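# Rack Loading: Student Manipulation Project, Spring Term

The task for the spring project was plate handling: pick a round plate off a flat table and place it on edge in a wire rack. Each team got one arm, one bench and 30 hours of lab time. Control code ran on Skelta, with the grasp planner from the previous year's Cleltance project as a starting point.

A plate lying flat is the hard case. The rim is low, so the fingertips have to come in at a shallow angle and close on a few millimeters of edge. Approach height was set by hand for the first 17 trials and by the planner after that. 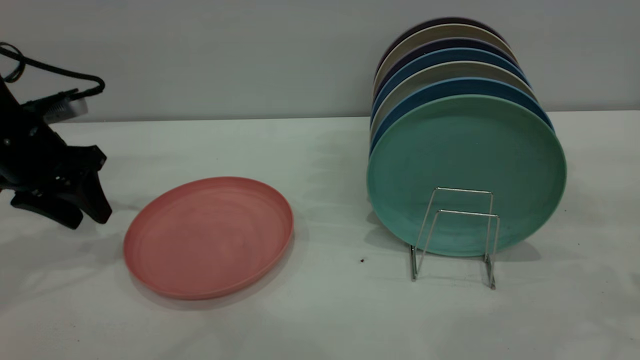
Placement used a separate routine. The wrist rotates the plate to vertical, moves over the rack and lowers until the force reading changes. Spacing between plates is a fixed offset in the config file, and teams were free to tune it.

Final scoring was done in January on the Rorkell bench, 79 trials in total. A trial counted only if the plate stayed upright for 8 seconds after release. Most failures were logged as slips during wrist rotation.

Trial logs and the config files are in the Plattner folder on the course drive. Fingertip drawings will be added when the revised set is printed.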